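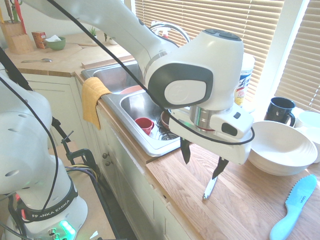

Shoaib Durrani

I spent most of last week with a spreadsheet open, and I have news: the kitchen bench at Flatthorpe is getting a proper equipment budget this year. It's the first one we've ever had. Up to now we've bought things when they broke, or when somebody had a conference deadline and a credit card.

The new plan was signed off at the January 2024 planning meeting, and it covers everything around the two Franka Emika arms. The arms themselves aren't changing. I know a few of you were hoping for a third (I was too, I'd even measured the floor for it), but a third arm means another controller, another stretch of counter and another person to keep it all running, and we don't have any of those to spare before the fall.

So what are we buying? The biggest line is $4000 for spare gripper parts and fingers. We've been running knife tasks with one of the arms holding a silver knife by the handle over the butcher block, and those black fingers have to do a lot. A knife handle is a pain to grip. It wants to twist the moment the blade meets anything firm, and then you're stopping the run, resetting the grasp and starting over. Having a drawer full of fingers in a couple of shapes will let us swap and get on with the day instead of waiting on an order from Nemetti, who have been great to deal with but are not quick in the winter.

Next is $3000 for cables and mounting. If you've stood at the sink lately you know why I fought for this one! There's a black cable looped right over the working arm and more of it hanging down beside the other, plus the colored wires running along by the clamp stand. I'd like proper cable guides on both arms and a fixed bracket where the C-clamp is now. Wiseck came out in November to quote for the brackets and their price was fair, so they've got the job. Mac Mathúna also quoted, a bit lower, but their lead time would have pushed us past the spring tasks and I didn't want to risk it.

Then there's $500 for what I've been calling groceries, even though you can't eat any of it. Cups, bowls, cutting boards, dish towels, knives, wipes. It looks silly sitting under the gripper line, and I did get a question about whether a robotics group really needs a bowl budget. We do! We go through kitchen stuff faster than we go through electronics, and every time a bowl gets swapped for a slightly different one from somebody's house, the person comparing this month's runs with last month's has to make a note of it. I want to buy our dishes in sets from now on and keep the extras on a shelf.

I've also held back 10 percent of the total and haven't assigned it to anything. Last year I assigned every dollar by the end of the winter and then spent the summer asking for favors – never again.

A couple of things didn't make it in. New window blinds are out, sorry. I asked because the daylight through the ones on the right can be really strong, and people have been fiddling with them all day to suit whatever they're running. For now please just agree on a setting with whoever has the bench before and after you. The quieter workstation is out as well, at least until we see what's left in the summer.

If you're planning similar purchases for your own setup, my one piece of advice is to walk over to the bench before you write anything down. My first draft came entirely from old invoices and it had no mounting hardware on it at all. Then I stood there with a coffee and watched a few cutting runs, and the list pretty much rewrote itself.

Orders for the fingers go in first and the brackets follow once Wiseck confirm a fitting day. The bench will be closed for that, one day if all goes well, two if it doesn't, and I'll post the dates on the sign-up sheet as soon as I have them. If there's a kitchen item you need for a spring task, put it on the same sheet with the size and the color you want, and please don't just write "bowl."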